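Week 4 handout: Reading a scholarship announcement

Press releases about student awards tend to follow one pattern. The donor comes first, then the amount, then the student. Your task this week is to reorder that material for a local reader.

Take the Adebisi award, announced on 6th March by the Atine foundation. The release says 36 pupils will have their fees paid up to university level. It leaves out who picks them, and when the money is paid -- both belong high in your story.

Check the background too. Sturno College gives its founding date as 1896, but the school board's own list has it later. Ring both.

Write 300 words, with the source named in the second paragraph.

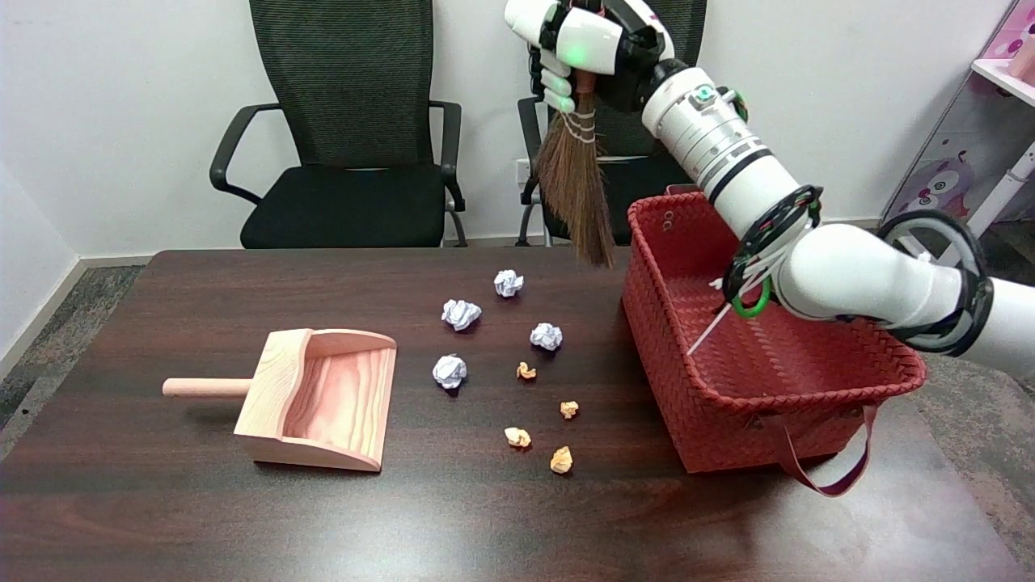
Keep your notes from the calls and hand them in with the story.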